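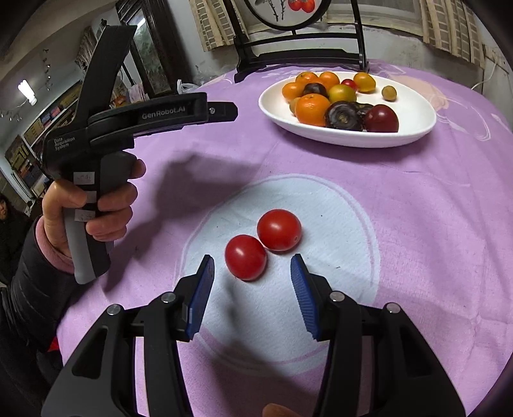 Khadija Ramadan wrote back within the hour that the length of my recordings was the least of my troubles, and she asked how many different ways I'd been starting them. I had to go and look. The answer was one way. But I'm getting ahead of myself, so let me put the whole thing down properly and see what the rest of you think.

How varied do hand-held gripper demos need to be for small, soft stuff?
Posted by Badden

Hi all, long-time reader, first time asking anything. I've been recording demonstrations for a pick-and-place model with the hand-held grippers, mostly at a kitchen-style table, mostly fruit and vegetables. Two cherry tomatoes on a tablecloth, a plate of mandarins and bigger tomatoes next to them, that sort of thing. The task is "pick up a cherry tomato and put it on the plate." Simple enough, right?

I have 320 episodes so far. I trained on them over the weekend and the policy is great when the tomatoes are in the middle of the table. Move them over by a hand's width and it goes to where they used to be, closes on nothing, and then carries that nothing very carefully to the plate. It also gets weird when the two tomatoes are touching. Sometimes it tries to take both and one shoots off across the cloth.

What I want to know:

Do I just need more of the same? Somebody in another thread said 2000 is the floor for anything soft and I about fell off my chair.

Should I keep the episodes where I fumbled? I've been deleting every one where I dropped the tomato or had to go in twice.

Does the tablecloth matter? Mine has a big printed circle in the middle and I've been setting things on it without thinking, so now I'm wondering if the model has just learned "go to the circle."

I mentioned this to Khadija already and she said to post it here so she could answer it where other people can find it. Thanks in advance!

Khadija Ramadan

Okay, public version of what I told you, with a few more things I thought of since.

Don't go record another thousand of the same episode. You'd be teaching it the middle of the table even harder. What I'd do is keep your 320, set them aside, and record 40 new ones where you change the start every single time. And I mean the start of everything: where the tomatoes are, where the plate is, where your gripper comes in from. People remember to move the objects and then they begin every take with the hand hovering in the same comfy spot. The model notices that. I did it for a month on the Huaranga kitchen set and had to throw out most of it.

What works for me is deciding the layout before I pick up the gripper. I write a bunch of rough positions on slips of paper (back left, front edge, right beside the plate, and so on), put them in a mug and pull one out. It feels silly but if I "just place it randomly" I end up in the same three places all afternoon.

Yes, the circle on the cloth could very well be it. It's a big bright target under the thing you want picked up. Easy to check — put the tomatoes off to one side, leave the circle bare, and see where the policy heads. If it goes for the circle, there you are. Then get two or three other cloths, or flip that one over, or shift it so the circle ends up under the plate for some takes. I wouldn't go to a plain table for all of it. Patterns are fine so long as they don't tell the model the answer.

On touching tomatoes, your question is really a labeling one. When two are side by side, which one do you go for? If you take the near one on some takes and the far one on others for no reason, it's going to average the two and squeeze the gap between them. Pick a rule and stick to it. Mine is nearest to the gripper first, always. I also come in with the pads on the two free sides and not across the place where they meet, so sometimes I have to turn my wrist a fair bit. Do that turn slowly. If you whip it around, the tracking gets jumpy and you'll see it later as a little twitch in the playback.

Fumbles: keep the ones where you recovered. A take where you miss, back off and go in again cleanly is worth a lot, because otherwise the policy has never seen what to do after a miss. Toss the ones where the tomato rolled off the table and you reached in with your bare hand. And tag the recoveries so you can take them out if I'm wrong.

Oh, and squeeze less. Watch your own pads when you play the takes back. I used to clamp down on everything as if it were going to run away, and the robot copied me faithfully.

Pluvelitz

just get more data. I had the same problem with grapes and it went away at some point, think I was well past 2000 by then. didn't change anything else except we moved to a different table halfway through

also check your finger pads are clean, tomato juice makes them slippery

Elīna Kalniņš

Pluvelitz, I'd bet the different table is what fixed your grapes!

Mostly agreeing with Khadija here, and I can add one number. On the berry job at Ellico we had 227 takes, all with mixed-up starts, and they beat the much bigger pile we'd recorded with everything in one spot. Berries aren't tomatoes, and our plate never had other fruit on it, so don't hold me to that.

That's the part I'd look at next, by the way. You've got a plate with bigger tomatoes on it, and the small ones are what you want picked up. At some point the policy is going to try to take one off the plate. Record some takes where there's a cherry tomato on the plate already and you leave it alone, and some where the plate is empty. Ours kept going back to "pick" fruit it had just put down until we made the ending clearer — let go, back straight up, hold still for a couple of seconds, stop recording. Before that I was stopping whenever I felt done, and half the takes ended with my hand already drifting toward the next one.

Light as well. If your gripper throws a big shadow on the cloth, do some takes at a different time of day or with a lamp on the other side. I do a batch after breakfast and another around four.

And take breaks! My takes from the end of a long session are so sloppy that I can pick them out without looking at the times.

Badden

Tried the circle test just now. Tomatoes at the left edge, circle bare, three runs, and it went to the circle on every one of them. Well, shoot.

Cutting up slips of paper tonight. I'll do the 40 on Friday with the nearest-first rule and a second cloth, and I'll put the results in this thread. Khadija, do you count it as a recovery if I only nudged the tomato and didn't fully miss?

Khadija Ramadan

If you had to change your path because of the nudge, yes. If you kept going and got it anyway, it's a normal take, leave it in with the others.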